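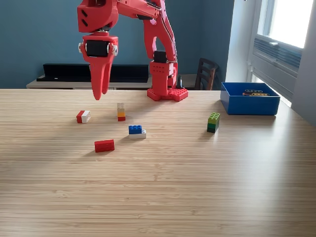
Fig. 1. Toy building bricks on a wooden tabletop.

Witton Evening Course: Brickwork for Householders
Handout 2 – Bond and mortar
Revised 9/29/24

Bond is the pattern in which bricks are laid. In any bond worth using, the upright joints in one course do not line up with those in the course below. A load placed on one brick is then shared by two underneath, and so on down to the footing. If the joints line up, the wall behaves like a row of separate columns and will crack between them.

Terms
Course: one level row of bricks.
Stretcher: a brick laid with its long side showing.
Header: a brick laid with its end showing.
Perpend: the upright joint between two bricks.
Closer: a cut brick used to keep the bond near a corner.

Stretcher bond is used for walls half a brick thick. Each course is set over by half a brick. English bond has courses of headers and courses of stretchers in turn, and suits walls one brick thick. Flemish bond has both in every course – slower to lay, and easy to get wrong at the corners.

Mortar should be weaker than the brick. The old garden wall at Skosdale was repointed with strong cement, and the faces of the bricks came away while the joints stayed whole. Lime mortar would have let the damp out through the joints.

For next time: read the section on footings, and draw 7 courses of English bond with a corner. Squared paper is fine. Handout 3 covers cutting closers.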